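Reading Relell's half-year results over breakfast so you don't have to. A few notes, mostly on the dividend, as that's the bit people keep messaging me about.

Usual disclaimer first. I hold a small number of Relell shares, bought two years back, and I've never held Valtine. None of this is advice.

Headline: the interim dividend is cut from 29p to 21p. The shares opened down and have stayed down all morning.

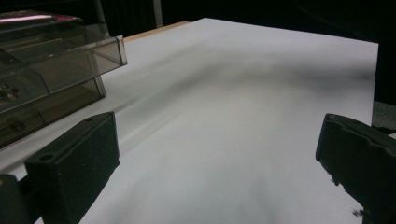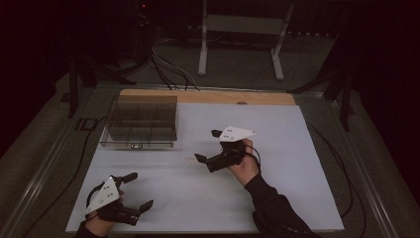 The cut was hinted at in the spring update, which said payouts would be "kept under review". When a board writes that, it has normally started the review already. I didn't sell then and I'm not selling today, but I can't say I wasn't told.

Where does the money go instead? Mostly on debt. Relell borrowed to buy Redisance and one of the loans comes up for renewal in July. The old rate was fixed when borrowing was cheap. The new one won't be.

Ese Bashir, the finance director, was asked on the call whether the final dividend would be cut as well. She said the board would look at it at the year end. The analyst asked again and got the same answer with the words in a different order.

Sales were fine. Slightly up at home, flat abroad. The trouble is margins, and nearly all of that sits in the Redisance division. Page 50 of the report has the split, if you want to check it. It's in the notes and not in the slides.

The short sellers have noticed. There are now 2 funds with disclosed positions against the company. There were none at the start of the year. Small positions both, but they only have to be disclosed above a certain size, so there may be others under the line.

Someone asked how this compares with Valtine. Valtine cut its payout last year, paid down a good part of its debt, and the shares took months to get back to where they were. Different business though – more contract work, fewer shops – so I wouldn't lean on it too hard.

Ashraful Jayasinghe at Mughal has kept his hold rating and trimmed his price target. His note says the cut was "sensible and a bit late". I think that's fair. I'd have preferred it a year ago, before the Redisance deal, when it would have meant borrowing less.

One thing I liked: directors' bonuses are now tied to cash flow and no longer to sales. It should have been done before the takeover. It's on the page after the auditor's review and didn't get a mention on the call.

One thing I didn't like: "one-off costs" appear again, for the third set of results running. I've added them back in for my own sums and profit looks a good deal thinner that way.

If you hold the shares for income, check the record date before doing anything. It has moved forward from last year and the smaller payment is still a payment.

I'll go through the pension note this evening after work and add to this thread if there's anything in it.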